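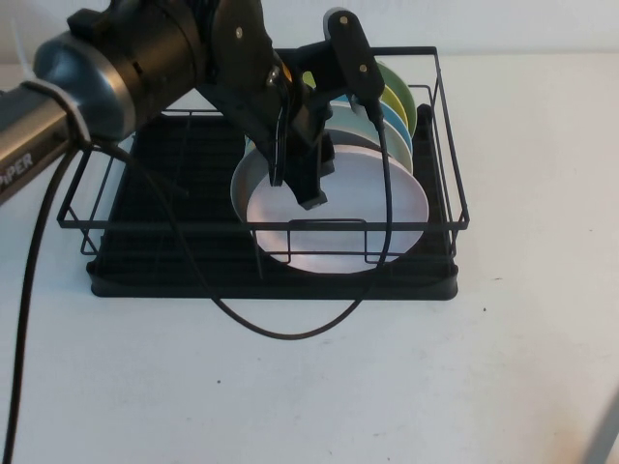 Re: [oldarms] The Stikia crossbow and the 200-pace claim

Back from a week away and catching up on this thread. I've read the whole exchange twice and I'm still where I was before I left. I don't buy it.

A member wrote, in February:

> I don't see why this is still up for argument. The town chronicle
> says plainly that the crossbowmen on the wall at Stikia killed
> armored riders at 200 paces. The bow in the Manolakis collection
> came from that same wall. It has a composite prod, it's big, and
> it was obviously made for that kind of work. Ollora built a copy
> and it shot through a mail shirt on a stand. What more do people
> want? Some on this list would doubt the walls were there.
>
> Also, the bow is 13th century. The museum label says so, and I
> would trust them over anybody typing from home.

I'm typing from home, so discount this however you like. I'll take the points one at a time.

The chronicle first. It was written by a man who wasn't at the siege and who had a patron inside the town. He has the river at Jerkisar running with blood for two days, and he has the besiegers' horses weeping. Everyone on this list waves those away as the usual flourishes. Then we come to the 200 paces and suddenly he is a surveyor. I'd like to know what makes that one line different. It's a round number, it flatters the home side, and it turns up in the same paragraph as the horses.

There is also the word itself. "Paces" is the modern translation. The older edition leaves the original term alone and puts a question mark in the margin, and I think the question mark was the most honest piece of scholarship in the book. If the unit is a single step you get one distance, and if it's a double step you get another that is twice as far. People in this thread have used both, sometimes in the same post.

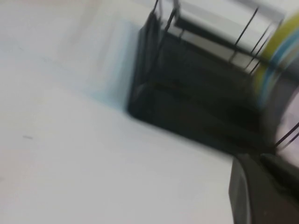
As for the bow coming "from that same wall," what do we have? The Manolakis catalog gives it as "said to be from Stikia." Said by whom? The collection was bought in lots from dealers, and dealers knew very well that a weapon with a siege attached sold for more than a weapon with nothing attached. I've seen the entry for the piece listed right after it, a quiver, and that one is also said to be from Stikia. So is a saddle fragment. It must have been quite a wall.

I'm not calling it a fake. The prod looks right to me, from the published photographs anyway. Horn on the belly, sinew on the back, some sort of bark covering that has mostly gone. The tiller is another matter. It doesn't match the prod very well, the binding between them has been redone, and the nut is clearly later. My guess would be an old bow put on a younger stock, maybe by someone who wanted to keep using it and maybe by someone who wanted to sell it. Either way you can't take the length of the draw off that stock and feed it into a spreadsheet, and that is what was done in the long post with the tables.

On the date, yes, the label says 13th century. The label said 15th century when I first went to see it. The label changed when the gallery was repainted, and I wrote and asked what the new date rested on. The answer was polite and said "stylistic grounds." Stylistically similar to what? I asked that too, and I'm still waiting. If they've had the wood sampled, wonderful, let's see the result. I'd drop this part of my complaint the same day.

Now the copy. I like Ollora's work. I own one of their quarrel sets and the fletching has held up better than my own. But read what they published on the test, all of it, including the small print at the end. They couldn't get horn in the right lengths, so the copy has a steel prod. They chose the draw weight to "give the expected performance." That's their wording and I had to read it again to be sure. In other words they decided what the bow ought to do, built one that did it, and it did it.

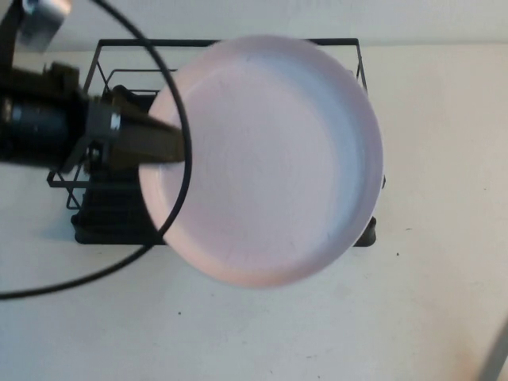
The mail shirt was butted, too. Every reenactor on this list knows what happens when you shoot at butted rings on a rigid stand. They pop open if you look at them hard. Riveted mail over a padded coat, on something that gives a little when struck, is a very different target. And the shot was taken at 40 paces! That's a perfectly sensible distance for a test, and I'd have picked something like it myself, but you cannot shoot at 40 and then write a headline about 200. A bolt sheds speed the whole way. It's also coming down at a fair angle by the end, at a rider who is moving and probably has a shield.

Could a heavy crossbow throw a bolt that far? Sure. Plenty of them could. Could a bolt landing at that distance hurt a horse, or an unlucky man in the face? I expect it did now and then. My objection is to "killed armored riders" as a regular thing the garrison could count on, from this bow, on this evidence.

What would change my mind:

A test with a horn and sinew prod, at a draw weight taken from the surviving limbs and nothing else.

Riveted mail over padding, with the misses reported along with the hits.

Anything at all on where the bow was before the dealer had it. A bill, a letter, a line in an armory inventory. The Jerkisar inventory is supposed to list the town's crossbows by type, and as far as I can tell no one has gone through it for this. I can't read the hand. Somebody here can.

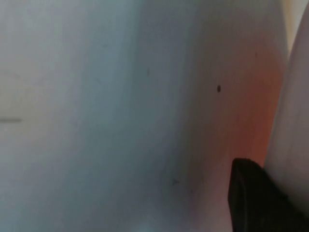
Pale surface, close up, with a short dark line on the left side.

One more thing, on the remark about doubting the walls. I've walked the walls. The stretch by the north gate is good work, and I'd put the lower courses well before the siege. The upper part with the arrow loops is a rebuild, and the loops are too narrow for a bow of that span to be used from behind them unless the man stands a good way back, which spoils his view of the ground below. That has bothered me longer than any of the rest and I've never seen it answered. If anyone has measured the loops, please post the figures to the list and don't just send them to me.

I'll be slow to reply until the end of the month.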